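## Laundry at Gosotent

**Do I need my own basket?**

No. Each room has a white plastic one with a handle at the end. Clothes go inside it, though a sleeve over the rim is a local tradition.
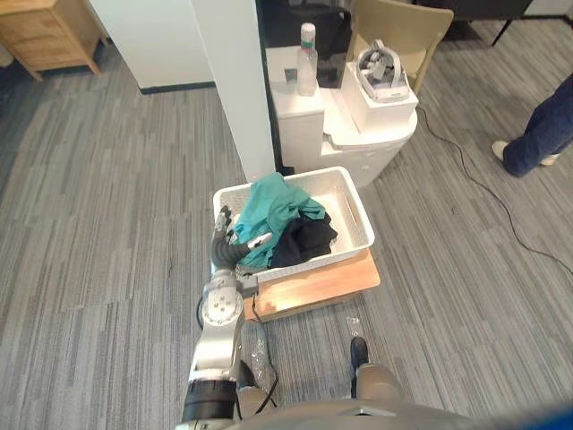
## Fine print

**Why must the basket stay on the board?**

The carpet cost more than the washer – ask Flillel, who billed us for both.

**Can I mix teal and black?**

At your own risk. Room 111 did, and now owns a lot of one color.

**When does pickup close?**

At 9 p.m. Room 181, this means you.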